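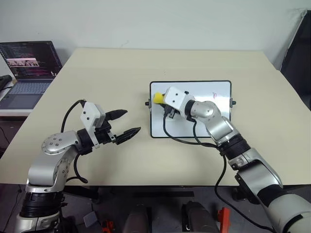

Progress report, board cleaning cell, Platgate site
March 27, 2018
To: Marcus Marchetti
From: Yi-chun Cheung

Where we are
Two-arm cell is up on the bench. Current task is the small whiteboards off the packing lines — right arm takes the yellow wiper to the marker, left arm stays open and clear for now. Pink marker is on the test list along with black. Glare off the glossy surface still a worry for the Hiturel vision software, tuning continues.

Numbers
500 boards run in February. 60 needed a second wipe by hand. Seven were pulled for scratches, we think old ones but can't prove it.

People
Night crew used to do all the boards at end of shift. Most are glad to see it go. Two asked if hours will drop. Answer from the floor manager is no, time moves to line checks, but they want that in writing and so do I. Please send somthing before the next crew meeting.
Day crew less happy. They leave notes for each other on the boards and a few got lost. New rule — anything in the rack gets wiped, anything on the hook stays.

Money
3,020 spent on cables, mounts and spare finger pads. Qudah invoice not in yet.

Next
Use the left arm to steady the board. Tidy the cable run on the right arm, it hangs over the work. Train two operators from nights to restart the cell without calling me. Trurndale wants to visit, need a date from you.

Scratch log to follow seperately.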